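Plorkeo Assembly Cell: Set-up Guide for Operators

Section 6. Preparing the parts before a shift

The arm now does the placing, and the operator prepares, checks and decides. If you worked at the old hand bench, please read this section slowly, also when you know the parts well.

1. Wipe the black table and the white parts with a dry cloth. Do not use spray.

2. Check the square tags on each part. Every tag must be flat, clean and complete. The arm finds the part by its tags, so a lifted corner can give a wrong position. Small numbers are molded into the plastic close to some tags, for example 44 and 28. Do not cover them with a new tag. 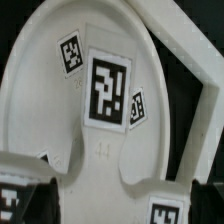

3. Put the parts inside the white border. The cross-shaped piece goes under the gripper side, the round tray to the right, and the cylinder stands upright on the tray with its tag to the front.

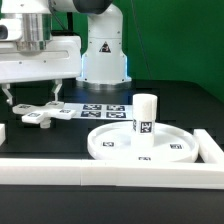 Photo: Mahtab Daneshvar / Plorkeo

4. Lay the sheet with the four markers flat behind the cross-shaped piece. It must not touch the tray.

5. Step back, then press Start on the panel. The first check takes roughly 2 minutes.

CAUTION: Keep your hands outside the border while the arm is enabled, also when it stands still.

Note: The operator can stop the cell at any time and does not need to ask the shift leader. Write the stop in the log with a short reason. Stops are not counted against your work.

For questions about tags, ask I-hsuan Yen. For changes in the shift plan, ask Kianoush Sadeghi.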